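Carry-on only for 17 days, what do you do with the liquids?

kasten_f
30 July 2021
Hello everybody. I fly to Torkdale with my sister and we will stay 17 days. We decided to take only cabin bags because the airline asks 4 times the price for a suitcase. Clothes are fine, I have tested it. My problem is the liquids. Sun cream, shampoo, contact lens solution, and my sister's hair products. How do you fit this in one small bag per person? Thank you for all ideas.
Friederike Kasten

rupperthill
Buy the shampoo there. Torkdale has normal supermarkets. I never carry shampoo anymore.

kaihw
I do not fully agree with rupperthill. In April I bought sun cream at the harbor in Torkdale and paid almost double. Shampoo yes, buy it there. Sun cream I would bring from home in small bottles. The Namby ones with the screw top did not leak for me, the ones with the flip top did.
Kai

mapleandmoss
Solid shampoo! It is not a liquid, so it does not go in the bag at all. Let it dry before you close the tin or it becomes soup.

rupperthill
Solid shampoo leaves my hair like straw. But okay, it is a matter of taste.

kasten_f
Thank you, this helps already. Kai, how many small bottles of sun cream did you need? I have very light skin. I also started with the dry things this week, so the liquids are now the only open point.
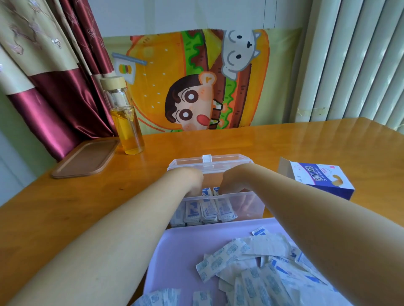
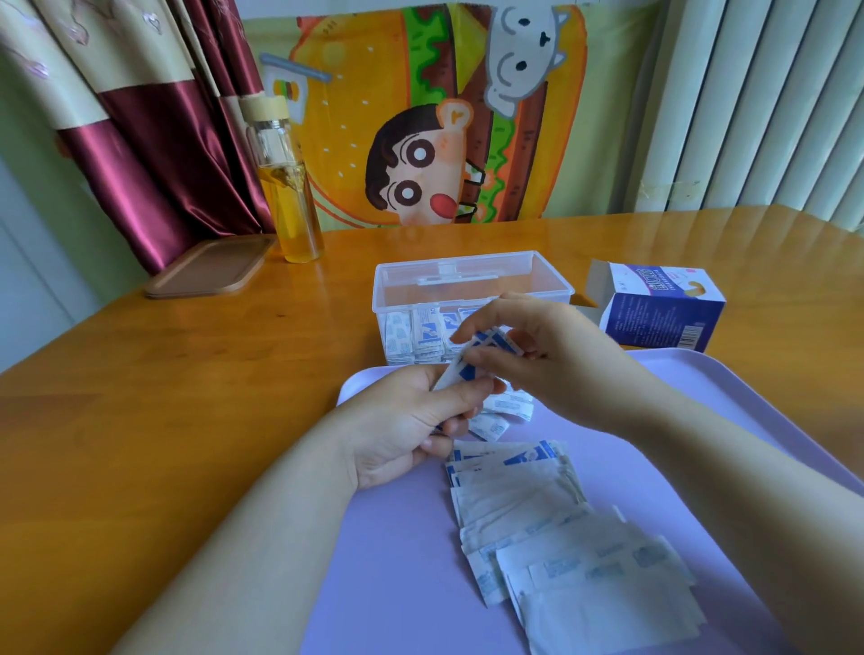
Bandages, individually wrapped.

kaihw
I used two bottles in nine days, but I sit in the shade a lot. For you I would say four, and then the liquids bag is nearly full. Maybe your sister can carry one of them.

emuvley_jo
Please check the lens solution. My big bottle was taken away at the airport in Emuvley because it was over the limit, and I had no prescription paper with me. Now I buy the travel size.

mapleandmoss
@emuvley_jo that depends on the airport. Mine was let through two times without any paper.

emuvley_jo
Maybe you had luck. I would not plan a trip on it.

kasten_f
I will take the travel size, and a second one in my sister's bag. She is not happy about the hair products but she agreed to leave the spray at home. Does somebody know if a deodorant stick counts as liquid?

rupperthill
The hard stick no, the gel one yes. At least it was so on my last flight.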